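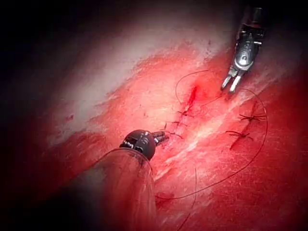 Grasper and suture thread over tissue, close view.

Visit report: Flollik suture works, open day, 2025-04-05
Written up by Areeba Mohmand

The Flollik site makes braided and single-strand suture thread and opens its production floor to visitors once a year. I attended with Naveed Hashmi from our purchasing office. Groups were led by Orvokki Kauppinen, the production manager, and the tour took a little under two hours.

Yarn store. Raw polyester yarn arrives on cones and rests for 29 hours at controlled humidity before use. Each cone carries a paper ticket as well as a barcode. The ticket stays with the batch to the end of the line and is then filed.

Braiding hall. There are 37 braiding machines in four rows. Ear defenders are needed and the guide spoke through headsets, two of which failed. The machines stop themselves when a carrier runs out or an end breaks. Restarting is done by hand, and the length on either side of the stop is cut out and scrapped. Kauppinen would not give a scrap rate.

Dyeing and coating. Black thread is dyed before coating. The bath line was shut down for cleaning, so we saw only the empty tanks and the drying oven. The coating recipe was not discussed.

Needle fixing. The thread end is stiffened, cut square and pushed into the drilled end of the needle, which is then crimped. Operators work under bench magnifiers and change task every 90 minutes. Pull tests are made on samples from each lot. I asked about the curved needles in the smallest sizes and was told these are still finished by one team on the day shift.

Packing. Thread is wound into an oval card tray to limit kinking. Boxes go out to be sterilised at another firm and come back for release. The release store holds 400 cartons when full.

Practical notes. Parking is at the rear gate. Overshoes and hair covers are provided; beard covers ran out before the second group. No bags past the changing room. Lunch was soup and rolls in the canteen.

Naveed has asked for samples of the coated thread in three sizes, with the lot test sheets.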